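January 26, 2022. Visit to Multov

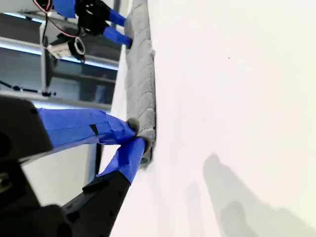

Both grippers at the gray strip, blue tape on the fingers.

I came home late and my feet hurt, but I want to write while I still remember. Today was the open day at Multov, the one Farzana Seneviratne told me about in July. I took the bus to Dilangate and walked from there, and I was early, so I stood in the entrance with a paper cup of tea and read the same poster two times.

They let us in by groups. Our guide was Henrique Tavares, a quiet man who speaks English as carefully as I do, so I understood every word. He said the handling of soft things is the most difficult part of their work. A metal block stays the same when you hold it. A soft thing changes its shape, and the two arms must agree with each other all the time.

I was surprised by the fingers. I expected something very polished, and they were wrapped in blue painter's tape, with creases in it, like a thing repaired at home. The small tips are gray. I asked if the tape is for protection or for better grip. Henrique said a little of both, and that they change it often. I liked this answer. At Clarna we also had tape on everything, and our manager always removed it before guests came.

The strip they worked with has a pattern of small diagonal ridges. For me it looked like knitting — my mother made scarves with almost the same pattern. A boy in front of me said it was a tire. I did not ask what material it is, and now I regret it.

Farzana asked how many tries they make. Henrique answered 342 since the new program, and more than 200 of them were good. I do not know if this is a high number. Pantelis Petridis, who worked many years at Nikolaidis, shook his head slowly, but with him it can mean anything.

After that there was a talk upstairs, too long for me, with small letters on the slides. I wrote down one word to look up, "compliance," because I knew it only from legal papers. In robots it means how much a thing gives way when you push it.

Bus 132 did not come, so Pantelis drove us to the station. I must send him a message tomorrow to thank him, and return the umbrella to Farzana.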